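Ticket 6527: Snack tray, items do not fit
Opened by: Ingvild Grønli
Date: November 7, 2024
Status: open

Hello, I write about the snack trays for the visitor tables. The yellow pouch is the one that gives me the problem.
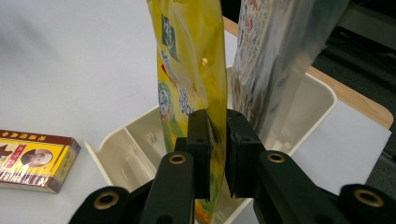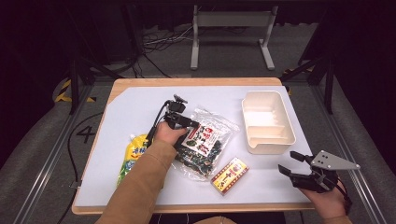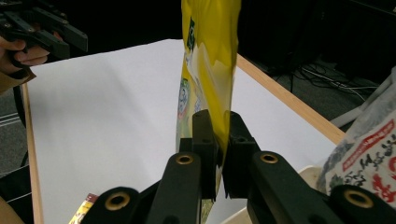 Department: Pantry and Table Supplies, Histon office

What I tried so far:

1. Yellow pouch flat in the tray. It does not stay flat, and the cap lies on top of a ridge.

2. Yellow pouch standing. It falls on the small red and gold box.

3. Seaweed bag first, then the box, then the pouch. Better, but now the seaweed gets crushed at the bottom. The clear bag gives no protection.

The tray is the cream-white one with the molded ridges inside. I think the ridges are too close for these items. We have 13 trays of this kind and I would like to keep them if possible.

Reply from supplies: please try without the box and tell us the result.

Update: without the box, the pouch and the bag fit side by side. Where should the boxes go? There are 27 left, and the Fletance order for December will bring up to 65 more. Please keep the ticket open until I have an answer.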